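Sorting the small-parts drawer, part two

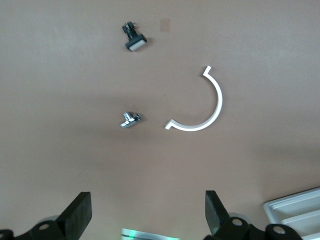

Three from the unlabeled pile: something with a small gray roller, a chrome fitting, and a white curved piece.

8 November 2025

The first part of this covered screws. Screws are easy: measure the diameter, measure the length, look at the head, put them in a box. The remainder of the drawer is what I have been calling the unlabeled pile, and it took longer than all of the screws did.

The method is the same one I used in May for the cables. Everything comes out onto the table, a few items at a time. Each item gets one of two questions answered: what is it, or failing that, what does it measure. An item with neither answer goes back in the tub and gets looked at again at the end of the session. I set a limit of 52 items per evening. Past that I start making bad decisions, mostly in favor of keeping things.

The white piece is a half ring with a short flange at each tip. The shape suggests a pipe bracket or half of a clip, and those are different enough that I don't want to file it under either one yet. If it is a bracket, there should be pipe in the house of the right diameter. I have checked under the kitchen sink and behind the washing machine and not found a match. The bathroom is next. For now it goes in the bag marked "pipe, unconfirmed", with the inside span written on the bag.

The chrome fitting has an elongated body with a stub coming off at a right angle. I would call it a small valve or a faucet connector. Nikola Laskowska looked at it when she was over and said valve straight away, but she also said valve about a curtain rod end, so I am treating that as one vote. The test is the thread. I have a cheap thread gauge, and the procedure is to try the leaves in order, starting with the finest, and hold each one up to a window. Light between the teeth means wrong pitch. Do not go by feel. I went by feel on a radiator bleed plug two years ago and had to buy the plug again.

A note on plumbing parts in general. I used to keep every one of them, on the theory that a fitting is expensive when you need it at nine in the evening. The theory is fine. The problem is that a used fitting of unknown age is not something I would put behind a wall, so in practice I keep it, fail to trust it, and buy a new one. The new rule is that used fittings stay only if they can go somewhere visible, where a drip would be noticed the same day.

The third item is the one I can't place. Black upper part, a few tiny projections, a light gray roller set crosswise at the end. It looks like a miniature clamp, or like something off a toy vehicle. Elis Gronow's guess was a paper feed part from a printer. My guess was a drawer runner, which I withdrew after putting it next to a drawer runner. It stays in the tub. If anyone recognizes it, the comments are open.

Storage, for those who asked last time. I am using the Rivix stacking trays, the shallow ones, six to a column. They are adequate. The dividers slide if the tray is tipped, so I put a strip of double-sided tape under each one. The lids are sold separately and I did not buy them. The top tray gets a piece of cardboard cut to size. Larger items go in zip bags, and the bags stand upright in a shoebox with the label facing forward -- label on the bag, not on a slip inside the bag, where it turns around and faces the wrong way.

Labels are pencil on masking tape. I tried the label maker first. It produces a neater result, but every relabel costs a length of cartridge, and I found I was leaving wrong labels in place to save tape. Pencil has no such effect.

Gwilym Ellis wrote to ask how long an unidentified part should be kept. My figure is two years from the date on the bag. The last item to be rescued from the tub was a shelf peg, and it was identified within a month because the shelf fell down. Most of the others were never identified at all. I'd expect two years to catch nearly everything that is going to be caught.

Anything metal that fails the date goes to the scrap bin at the Lustulstead recycling center. Plastic without a resin mark goes in the regular trash, and I have stopped looking for an alternative.

Still to do: the springs, the keys, and a bag of furniture feet that came from Mared Vaughan when she moved. The springs need calipers and my calipers need a battery. Part three will start with the keys.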